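Search Prokico Kids... Go

What Is a Pencil Line Made Of?
by Pak-hei Yeh

Quick one today. Big sheet of white paper, one pencil, one line down the middle. Easy. But what IS the line? Where did it come from?

It came off the pencil. Really. A little bit of the pencil is stuck on the paper now and your pencil is a tiny bit shorter.

The gray stuff inside a pencil is called the lead, but there's no lead metal in it. It's graphite mixed with clay. Graphite is made of carbon. Lots of super thin layers, piled up like a stack of pancakes with hardly any syrup holding them together. Push the pencil along and the layers slide off. Slide, slide, slide – line.

Why does paper grab it? Paper looks smooth. It's not. Paper is a mat of plant fibers all squashed flat, mostly from trees. Up close it's bumpy, with little gaps everywhere. The bumps scrape the graphite off and the gaps hold on to it. Try drawing on a window with a pencil. (Ask first.) Hardly works, glass is too slippery.

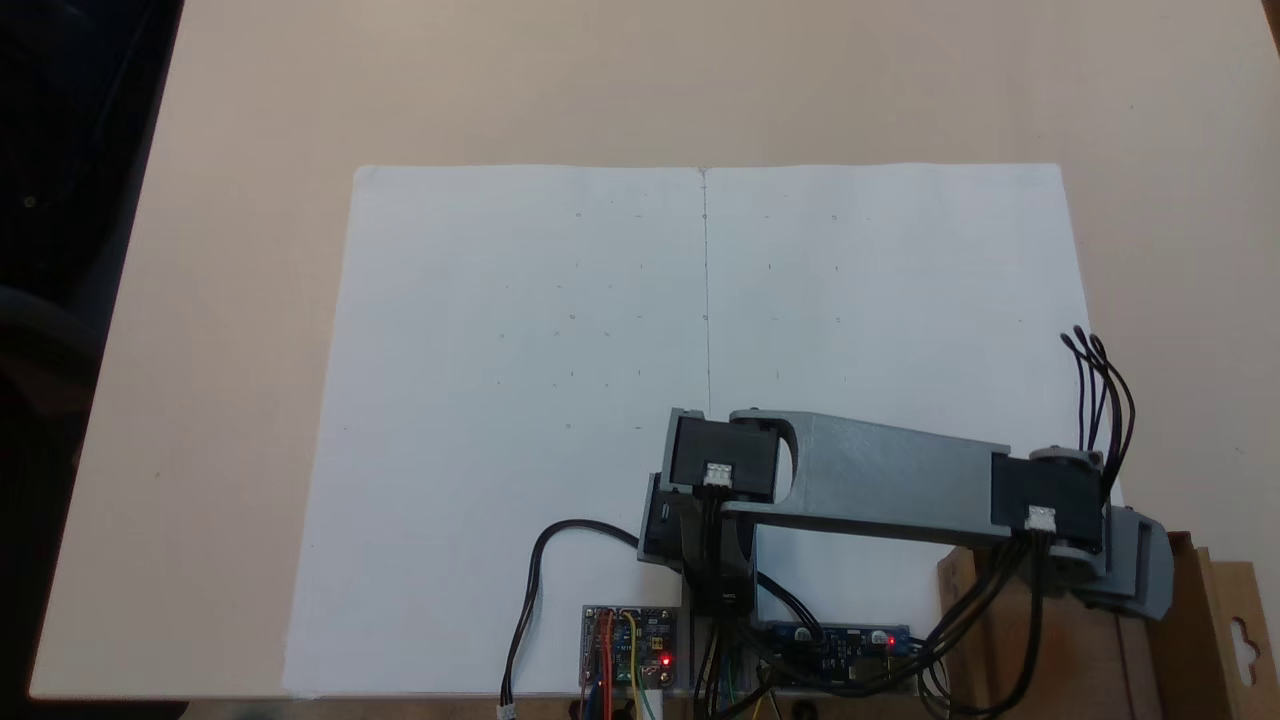
OK so pushing. Push hard, more graphite comes off, dark line. Push lightly, less comes off, faint line. People who plan things on paper mostly go faint, so they can change there minds later. Dots and short ticks are good for this too. A tick says "stop here" or "measure from here". A dot says "this exact spot". And a long line down the middle gives you a left side and a right side, so you can talk about them without getting muddled.

How do you find the middle, though? 2 good ways.

Fold it. Edge to edge, press, open it up again. The crease is the middle. Fast but now you have a crease.

Or measure it. Say your paper is 52 centimeters wide. Half of that is 26. Put a small tick at 26 near the top, then another at 26 near the bottom, both measured from the same side. Join them up with a ruler. Done. Why two ticks? With only one, your ruler could tip any way it likes and you'd get a leaning line. Two ticks hold it straight.

Now smudges. Rub a pencil line with your finger and look at your finger. Gray! Those thin layers slide off the paper nearly as easily as they slid off the pencil. Sleeves do it too, and the side of your hand. Left-handed writers know all abuot this one.
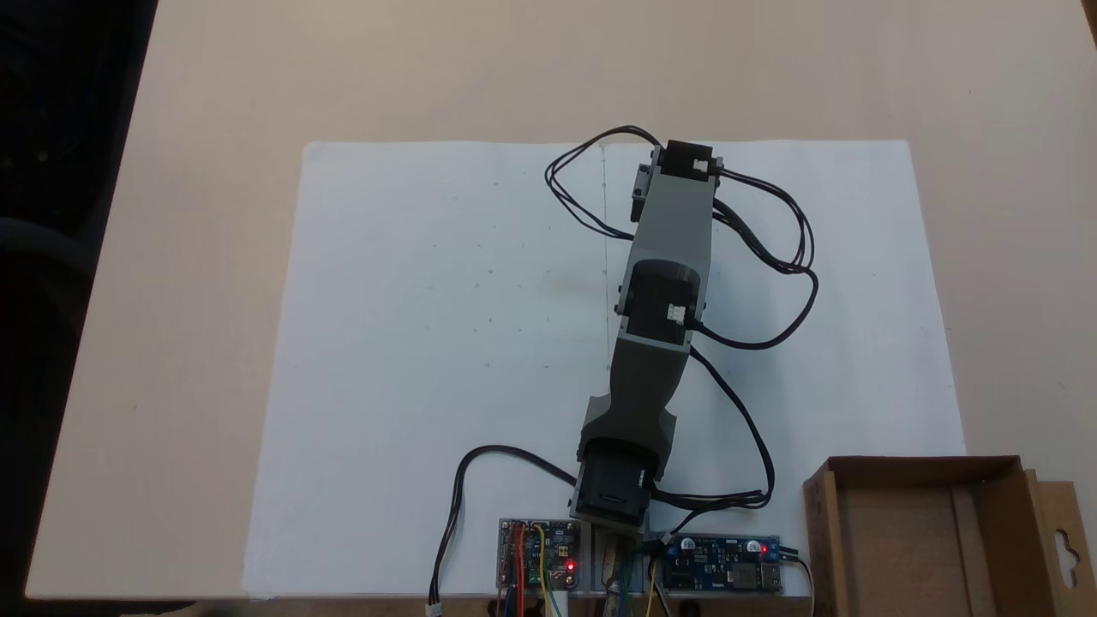 Erasers work because they are stickier than the paper is. Rub, and the graphite lets go of the fibers and sticks to the rubber. The crumbs you brush away have the graphite in them. Press really hard with the pencil, though, and you make a groove. The gray goes, the groove stays. Hold the page sideways to a lamp and you can still read it – spies in stories love that trick.

TRY IT
You need: scrap paper, pencil, ruler, eraser.
1. Find the middle and draw a faint line.
2. Draw 7 short lines next to it, the first one super light, each one a bit darker.
3. Rub your finger once across all of them. Which smudges most?
4. Erase them all. Which ones left a groove?
Wash your hands after. Graphite gets on everything, door handles, cats.

Words to know
Graphite: soft gray form of carbon
Fiber: a very thin thread, like the ones in paper
Crease: the mark a fold leaves

Comments

tsao_family: We did the 7 lines at the kitchen table. Darkest one smudged the most and there's a groove you can feel with your nail.

MsJ, Erkham: Used it with my second graders in December when it was too icy for recess. One asked if colored pencils have graphite too?

Pak-hei Yeh: Good question! Nope, mostly wax or oil with color mixed in. Thats why they're harder to erase.

ruler_kid: i folded mine AND measured it and the two lines didnt match. the fold was crooked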